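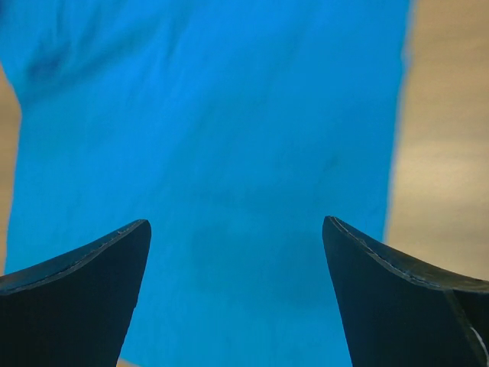 Equipment plan for the folding cell

The budget for the next stage of the cloth handling work at Rastham has been agreed, and orders will start going out in January. Merle Tuhiwai is holding the list. If you need something that is not mentioned below, speak to her before the end of the month.

The largest item is a second arm, the same model as the one we have now. We looked at a cheaper one from Allier and decided against it. The arm itself was fine, but we would have needed a new mounting plate, a different controller and a fresh set of spares, and once those were added the saving was small. Keeping to one model also means the training notes can stay as they are.

Gripper fingers come next. We have been buying these one pair at a time, with a wait for each delivery, and work has stopped twice while we were without a good pair. Chenxi Han has asked for a proper stock and we have allowed £2,349 for fingers and fixings over the year. The present black curved shape will stay as the standard. Wan have offered a narrower finger on trial, and we will take 2 pairs of those to try on thin fabric before deciding on any more.

Wrist cameras are staying as they are. There was a request for a higher resolution model, but most of the failed picks we reviewed came down to lighting and to plain cloth with few marks on it. A better lamp over each table is a good deal cheaper, so lamps are in the plan and cameras are not. We will look at it again in the summer.

Cloth comes out of the consumables line. We expect to use some 1,000 pieces over the year, mostly plain colours, with a smaller number of stripes and checks. Please put used pieces back in the bin by the door so they can be washed and sorted. New stock should only be opened when the bin is empty.

Two things have been put off. The moving table from Usham will wait until the second arm has been running for a while, and the safety fence will be extended only if the new layout calls for it. Chenxi is drawing up the layout now and would like to hear from anyone who works at the benches on the window side, as one of them will probably have to move.

Delivery of the arm is quoted at ten weeks from order. Floor fixings and power need to be in before then, and Merle will circulate dates once the electrician has confirmed.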